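Home | Clubs | Minutes | Contact
Search minutes

GILLCOMBE ROBOTICS CLUB
Minutes, Thu 27 April

1. Simulation build
The arm model now loads on the club machines.

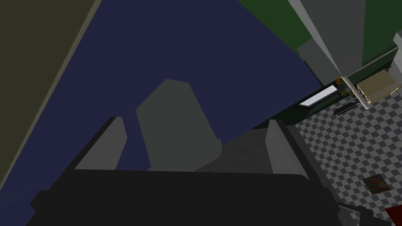
2. Grasp trials
Members reported 200 runs – all with the parallel gripper.

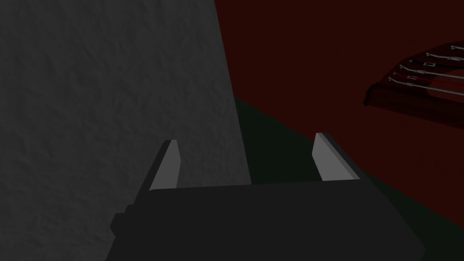 When are trial logs due?
Three days before the Zovdale meet.

Wall clearance was discussed.
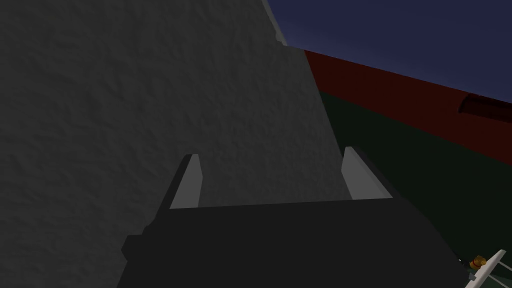
It will be tested again at low speed.

3. Next task
Tool pickup was approved. The five silver tools on the red rack will be the targets. 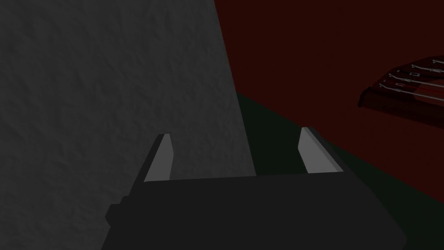 Scoring remains open. Members asked that the thin tools fanned across the rack carry equal points. Agreed.

Contact the club office | Back to top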